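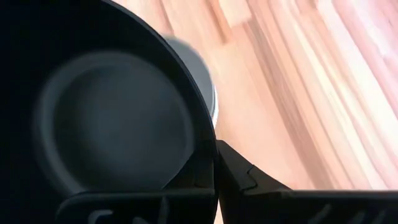
Who can sign off the arm before a table run?
Any club member who has done the bench induction and did not write the code being run that day. If you wrote it, you believe in it, and belief is a poor inspection tool.

Dretside Robotics Club
Pre-run safety checklist, table-clearing project, with comments
Inspected 07/09/2018 by Hongjun Dong
Job sheet 277

Mark each line OK, FIX or STOP. A STOP means the power goes off and the laptop lid goes down. It does not mean "one more try."

1. Emergency stop pressed, arm goes dead, stop released, arm stays dead until restarted: OK
Comment: Tested twice. The button is still where the arm can knock it off the table, so I moved it to the chair side. Please leave it there.

2. Base clamps tight: FIX, now OK
Comment: Left clamp took a half turn. The club handbook says to check these every session. The handbook has clearly been enjoying a quiet retirement in the cupboard.

3. Cables tied back, clear of the elbow joint: FIX
Comment: Tied back with a shoelace. I admire the knot. Replace with proper ties before the Mirani team visits.

4. Finger screws and pads: OK
Comment: Both fingers close evenly. One pad is wearing at the corner and can do a few more weeks. Spares are in drawer 23, under the spares for the robot we no longer have.

5. Grip force set for the item being moved: FIX, now OK
Comment: Was set to 325 on our scale, left over from the block-stacking contest. Nothing on a dinner table needs 325. Turned down and saved under a new name, so the stacking people can have their crusher back.

6. Dishes are practice dishes, no chips or cracks: OK
Comment: Glass stays banned. The question was raised again, and the answer was found to be the same.

7. Speed limit on for the first run of the day: OK
Comment: It was off when I arrived. The note beside the setting, "Zarnero says it's fine," is unsigned. Zarnero is the name of our planning software and holds no opinions on speed.

8. Wrist camera mount tight, lens wiped: OK
Comment: Use the cloth. A hoodie sleeve is not the cloth.

9. Floor tape visible, everyone behind it when the arm is live: STOP, then OK
Comment: Two people leaned over the line to see whether the fingers would clear the rim of a bowl. Power off, short talk, power on. You can watch the camera feed from behind the tape — it shows the rim far better than your forehead does.

10. Run log started before the arm moves: OK
Comment: We are at run 1681, which would be more impressive if the first stretch hadn't been mostly homing errors. Write down the bad runs too. "Weird" is not a fault code.

11. Safety glasses for whoever is nearest: FIX
Comment: Three pairs, four people. The fourth was wearing swimming goggles. Order more.

Carried over to next session
Cable ties, item 3.
Glasses, item 11.
Replacement pads before the Grumanlow meet in February. It takes about 23 minutes to fit and re-zero a pair, so don't start when the bus is outside.

Cleared for low-speed runs only. H. Dong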